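Product Dimensions Should Include the Packaging
Žofie Rusnák
September 3, 2026

Retail listings for small electronics give the dimensions of the product. Most do not give the dimensions of the box. I think both should be required fields, and I think the box should come first.

The reasons are practical. A buyer handles the box before the product. It has to fit a mail slot, a parcel locker or a shelf in a stockroom. If the buyer returns the item, it has to go back into the same box, and the carrier charges by the outer size. None of this can be worked out from the size of the device.

Carriers bill by dimensional weight. Length, width and height are multiplied, the result is divided by a fixed number set by the carrier, and the shipper pays for whichever is greater, that figure or the scale weight. Small electronics are dense, but their packaging often isn't. A set of earphones in a tall display box can be billed as if it weighed several times what it does. The seller knows this from the invoice. The buyer finds out when a return costs more than expected.

I kept the books for a repair parts reseller in Zunedcombe for four years, and in one February we measured every carton in stock. We had 300 product lines. Of those, 294 had supplier data sheets with device dimensions. Only 14 had sheets with carton dimensions, and several of those were for an older carton. We did the rest with a tape and a caliper. The work was dull and took most of the month. Another reseller buying the same goods would have had to do all of it again.

The usual objection is that packaging changes too often to publish. I don't accept it. Firmware changes more often, and it gets a version number. A carton can have one too. Braveck, one of our suppliers, printed a revision letter on the bottom flap and listed the size for each letter in its catalog. Looking up a carton took less than a minute. Štefanec sold similar parts in similar cartons with no marking at all, and every delivery had to be checked by hand.

A second objection is that buyers don't care. 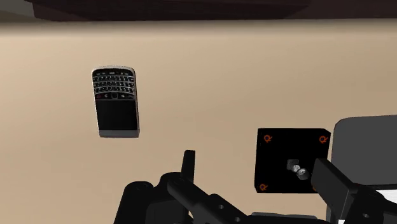 They may not care on the product page. They care when the locker door won't close, and by then the information is of no use to them. Search filters have the same gap. A person can filter chargers by cable length and wattage and still have no way to exclude one that ships in a carton too large for the building's mailboxes.

The standard I would like is short. Outer length, width and height in whole millimeters, rounded up. Gross weight in grams. A revision code that matches one printed on the carton. The measurement should be taken on a closed, filled carton, because thin board bulges and the flat drawing from the printer is always a little optimistic. Starkotetti, which made our shelving labels, had a blank line for carton size on its default template. We were using that line for the reorder date until the measuring job was done.

Tolerance needs a number as well. I would allow two millimeters on each side for rigid boxes and five for folded cartons. Padded mailers should be listed by their thickest point when packed.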